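How to descale a pod coffee machine

My name is Aniela Krawczyk and I look after the kitchen on the second floor of a small office in Miltdale. We have a pod machine which makes coffee for the whole floor, and I clean the limescale out of it every April and also when the coffee becomes slow. The water in our town is hard. If yours is hard too, please do not wait for the warning light.

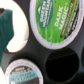

What you need

A descaling liquid or citric acid powder
A jug which holds more than the water tank
A large mug, without gold decoration
A soft cloth
A straightened paper clip
About one hour when other people do not want coffee

I use citric acid because it is cheap and has almost no smell. The packet from the Potgieter shop is 400 grams and lasts me a long time. Please look first in the booklet of your machine. Some makers allow only their own liquid, and some forbid vinegar. The quantity of powder is also written on the packet, and you should follow the packet, not your feeling.

Before you start

Take out any used pod and throw it away. Switch off the machine, pull the plug and let it become cool. Empty the drip tray and wash it with washing-up liquid. If there is a water filter in the tank, remove it and keep it in a clean cup. I forgot this the first time and I had to buy a new filter.

Inside the place where the pod sits there is a needle, in some machines two. It is sharp, so keep your fingers away from it. Push the end of the paper clip gently into the hole of the needle and turn it a little. Old coffee comes out as a black paste. Wipe it with the cloth.

Descaling

1. Mix the powder with lukewarm water in the jug until you cannot see any grains.

2. Pour it in the tank up to the maximum line. Put the plug back and switch on.

3. Place the mug and run the largest cup size with no pod inside. Empty the mug in the sink, carefully, it is hot.

4. Repeat until the tank is half empty.

5. Switch off and leave the machine to stand for 45 minutes. The acid needs this time to work.

6. Switch on again and run the rest through.

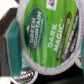
After this you must rinse well. Wash the tank by hand, fill it with fresh water and run all of it through, then do the same with a second tank. Smell the last mug. If it is sour, rinse once more. Only then put the filter back.

If the coffee is still slow

Clean the needle again, as loosened scale can block it. My colleague Vusumuzi Mokoena had to do it three times with his machine at home, which was not descaled since he bought it. If the machine makes a loud noise but gives no water, take off the tank, fill it and press it down firmly. There may be air in the pipe.

When the descaling light stays on, you have to reset it. On many machines you hold two buttons together for a few seconds, but the buttons are different for each model, so here I can only send you back to the booklet.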